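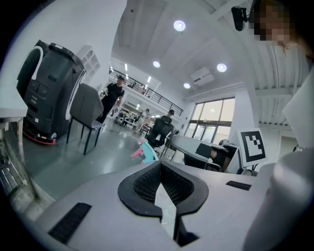

Questions About Holiday Pie Orders

How do I place an order?
You can stop by either of our shops, in Tasbridge or Jultbridge, or give us a call and we'll happily talk it through with you (we do love talking about pie). We ask for 2 days' notice, and a little more if you need something big for an office party or a church supper.

How many pies can I order?
As many as you like, up to 40 per customer! Our ovens at the Tasbridge shop turn out 144 pies on a good day, and we want to be sure there's enough to go around.

What's the difference between the Khoury and the Solter?
The Khoury is our apple pie with walnuts and a touch of orange peel, and the Solter is the plain old-fashioned apple with a butter crust. If you have picky little ones at the table, go with the Solter.

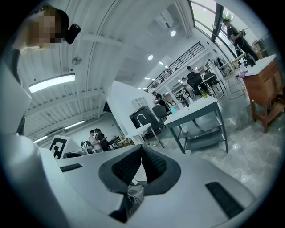 Both of them freeze nicely, by the way, so don't worry if your eyes were bigger than your stomach. Wrap the pie well, and let it thaw overnight in the fridge before you warm it up.

Are you open on Thanksgiving?
We'll be closed all day on November 28, 2019, so please pick up your pies by closing time the evening before.

Can I return the pie tin?
Yes, please do! Bring it back clean to either shop and we'll take a little off your next order.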